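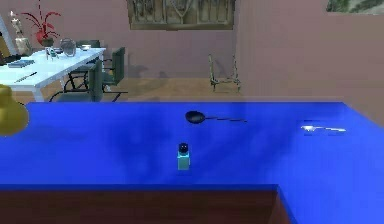
A small shaker-like bottle and a black spoon on a blue counter.

Filed under: TV Nights, Snacks, Kitchen Tips

I watch way too many late-night talk shows, and I always want popcorn by the time the first guest sits down. So I make my seasoning ahead now! Two spoonfuls of nutritional yeast, one of fine salt, a pinch of smoked paprika, all whizzed until it's powder (coarse salt just slides off and sits in the bowl). Shake it on while the popcorn's hot, toss, then shake again.

If your shaker clogs, drop in a few grains of dry rice. And don't hold it over the steaming pot like I did for years, that's how you get a lump.

Oh, and start the kernels during the monologue. Mine are done before the desk bit, every time.

Get new tips in your inbox. Enter your email to subscribe.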